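Four Weeks With the Castbridge Arm Kit

I said back in August that I was going to stop buying kits, and then the Castbridge showed up in my feed at a price I could almost defend. So I bought one. It's been on the table in my spare room for 4 weeks now and a few of you have asked if it's worth it, so let me just tell you what it's been like.

First, the money. The full kit from Stiralton was $1,030 with shipping. You get the arm, a two-finger gripper, the wrist camera, a power brick, a clamp for the table, and a smaller leader arm that you move by hand while the big one copies you. There's a cheaper version without the leader arm. Skip it! Driving the thing with a keyboard is miserable and I gave up on that the very first evening.

Putting it together

The box says 2 hours. I took most of a Saturday-length afternoon and well into the night, with a dinner break and one long stretch of crawling around on the carpet looking for a screw. The printed guide is fine up to the elbow joint and then kind of loses interest. The cable for the wrist goes through the forearm before you close it up, and the guide mentions this one page after you've closed it up. I wrote to support and got a nice, useful answer the next morning, with a better drawing than the one in the booklet (so why isn't that one in the booklet?).

Once it was built, though, it was solid. The clamp holds really well. I've bumped into that table more times than I want to admit and the arm hasn't shifted.

The software

You can use Stiralton's own app, which is free, or pay for Zeltness, which does the recording and training for you online. I tried both. The free app records your demos just fine, but it names every file with a long string of numbers and has no way to look at them side by side. Zeltness is much nicer to use. You upload your demos, wait, and get something back that runs on the arm. My waits ran from a coffee to a whole night's sleep, and there's no progress bar, so you never know which you're getting.

My advice is to start with the free app and only move up when you get sick of it. I lasted nine days.

What I've been teaching it

I started with wooden blocks like everybody does, got bored, and moved on to the toy dim sum set. The job is to get the dumplings out of the steamer and onto a plate. I love this one because it sounds so easy and there's so much in it that can go sideways. The dumplings are different shapes, they sit at all kinds of angles, and the paper liner likes to come up at one side. Plus the steamer has a rim, so the arm has to come down over it and not straight through it.

I recorded 40 demos before my first training run. The result was okay on dumplings sitting out in the open and pretty hopeless on anything near the bamboo wall. More demos of the hard spots helped a lot more than more demos overall, so now I set up the awkward ones on purpose.

The gripper pads are better than I expected, by the way. They're black and padded and they have a decent hold on small stuff. The wrist camera is the part I'd change. It sees the fingers and whatever is right in front of them very well, but the plate ends up mostly out of view while the arm is over at the basket. I've ordered a second camera from Obeidat to put up on a stand, and I'll report back on that one. 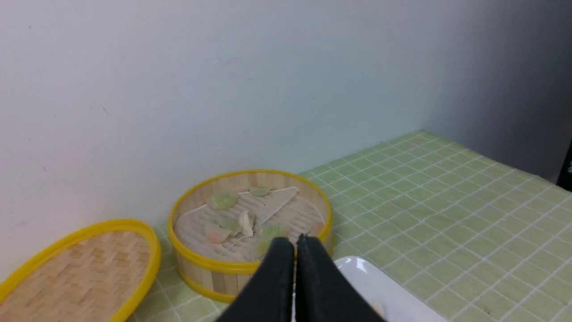

Stuff that bugs me

The fan. It's loud, it's always on, and it has a whine to it that my dog can't stand.

The power switch is on the back of the base, so once you clamp the arm near a wall you're reaching around blind to turn it off. I use a switched power strip now and that's been good enough.

Spare fingers only come in a pack with a whole new gripper housing, which seems wasteful. I've asked if they plan to sell them separately and they said they're thinking about it.

Would I buy it again?

Yeah, I would, at this price and with the leader arm. If you want something that works out of the box and does a chore for you, this isn't it, and you'd be pretty mad at me for suggesting it. If you like fiddling, and you don't mind spending an evening moving toy dumplings back into a basket so you can take them out again, I think you'd have a great time. Leave your questions in the comments and I'll get to them over the weekend, after I figure out where the new stand is supposed to go.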